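Studios Should Stop Casting by Rumor

Entertainment publicity has always depended on a degree of suspense. A studio that has signed a leading actor is under no duty to say so on the day the contract is signed, and audiences have long accepted that some news will be held back until it can do the most good. The practice that has become common over the past few seasons is a different matter. Productions now release half-statements through their performers' personal accounts, wait for the public to supply the missing half, and then treat the resulting confusion as a measure of interest.

The campaign for Nimon is the clearest recent case. In April, the film's lead, Carter Zacharias, posted a single line stating that he had "said yes." His followers took it to mean an engagement. Several entertainment sites reported it as one, and two of them named a supposed fiancée. The production company made no comment for 6 days, after which it announced that Mr. Zacharias had agreed to a sequel.

The company's head of publicity, Huguette Fortin, later told a trade panel that the post had produced 147 separate articles and that she regarded it as the most efficient announcement of her career. By the standard she applied, she was right. The cost of the announcement was close to nothing, and the title of the film was in circulation for a week.

That standard deserves closer examination. Of those articles, most concerned a marriage that was never planned. The woman who was named, a costume assistant with no public role, had to close her accounts. Readers who followed the story to its end learned that they had been misled, and that the misleading had been intended. It is difficult to see how this serves a film that will ask the same readers to buy a ticket next year. 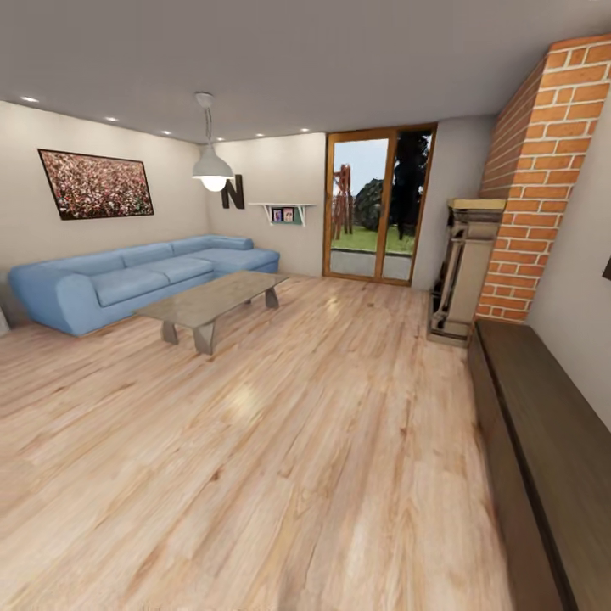
What the press owes its readers

Publicists do not carry the whole of the blame. A vague post becomes a false story only when an editor decides to print it as a true one. Jocelyn Friesen, who edited a weekly film supplement for many years, required her writers to obtain one confirmation from a named person before any claim about a performer's private life could run. The rule was unpopular and it cost the supplement a number of early stories. It also meant that the supplement printed very few corrections.

Such a rule could be adopted tomorrow by any outlet that wished to do so. The usual objection is speed: a site that waits will lose its readers to a site that does not. There is some truth in this, but the advantage is short. A story that is first by 90 minutes and wrong by the end of the week has gained little that an advertiser or a subscriber should value.

What the studios can do

Studios, for their part, could agree to a modest limit. When a post by a performer is part of a paid campaign, it should say so, and when it touches on marriage, health or family, it should not be used as a campaign device at all. The makers of Bonico followed this course last season. Their director, Dwight Ouellet, announced the full cast in one plain statement of fewer than 100 words, and the film opened well.

It may be argued that audiences enjoy the guessing. Many do, and there is no harm in a hidden title or an unnamed co-star. Nathalie Morin's long silence over who would play the villain in Oko was good sport for everyone concerned - no private person was drawn into it, and no false claim was left standing. The line between that kind of game and the Nimon campaign is not hard to find. Publicity departments should be expected to find it before the next round of announcements begins.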